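Print this message | E-mail this message to a friend

[werisley-makers] Re: Kitel open day – who went and what did you think?

From: Gerrit Martens
To: werisley-makers list

Naa Owusu wrote:

> Did anybody get over to the Kitel open day on Sunday? I had to
> work and I'm sorry I missed it. Gwenllian tells me the dish
> clearing demo was the best thing there and that Ema (the arm,
> for those who haven't been following) took plates off a table
> all afternoon with no one touching the controls. She came back
> saying we should ask them for a club night. I'd be for it. Emlyn
> thinks the Humphreys canteen is already talking to them about a
> trial. Is it as good as it sounds?
>
> Naa

Naa, I went, and I stayed longer than most people did, so I'll give you my version. Gwenllian is right that it was the best thing there. The competition was a vacuum cleaner and a slide show.

First, "all afternoon" is generous. The demo ran in short sessions with long breaks in between, and during the breaks two people from Kitel were at the table moving things back where they wanted them. I don't hold that against them. It's a demo and somebody has to reset it. But if you walked in for one session and walked out again, you would have gone home thinking the thing had been running since lunch.

Second, "no one touching the controls." I asked about this twice. The first person told me the arm was working by itself. The second, who seemed to know more, said it was working by itself "within a supervised session," and when I asked what the supervisor does, he said he can pause it or take over. I asked how often he takes over and got a smile. There was a man with a laptop behind the table the whole time and I couldn't see his screen. Maybe he was doing his e-mail.

What they did well was put the wrist camera up on a big monitor, so you could see what the arm sees while it goes for the plate. I spent most of my time watching that instead of the arm. You learn a lot more from it. From the front, where the crowd stands, the plate goes up and people clap. From the wrist you see how close the fingers have to get to the rim and how little there is to grab.

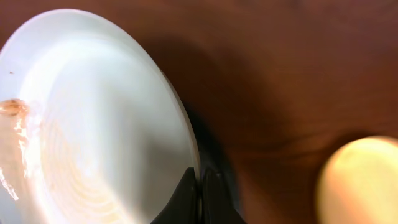

The plates are also the part I'd argue with Gwenllian about. These were real dirty plates, I'll give them that. I had expected clean ones. But a white plate on a dark table is about the easiest thing you could ask a camera to find, and they had one plate down at a time with plenty of room next to it. Go look at a table at the Humphreys canteen at 12:30. Plates stacked on plates, forks sticking out, a napkin in the soup. I asked whether Ema does stacks and was told that's "on the roadmap." I asked about glasses. Same roadmap.

Nor did I hear a success rate from anybody. There's a sheet they hand out that says the system learned from more than 2000 recorded tries, and it has the exact figure in smaller print, 2703, which I suppose is meant to sound careful. It doesn't say how many of those were on that table with those plates. It doesn't say how often it drops one. I asked Ifor Hughes, who was there with his kids and watched two full sessions, and he said he saw no breakage but did see it let go and start over more than he would put up with from a dishwasher on his first day.

On the trial: Emlyn Craddock may know something I don't, but the Kitel people I talked to wouldn't name any customer. I'd wait until it's in writing before repeating it on this list, which has 200 people on it, some of whom work in that canteen.

As for a club night, fine, ask them. I'd come. But I'd want it on our terms – our table, our plates, a stack or two, and a seat where we can see the laptop. If they say yes to that I'll bring the dirty dishes myself. If they'd only do the one-plate version again then I think an hour of anyone's evening is too much for it, and Gwenllian can tell me I'm a grouch at the next meeting.

Parking was terrible, by the way. Use the back lot if they hold another one in September.

Gerrit

2 comments | 0 shares

Print this message | E-mail this message to a friend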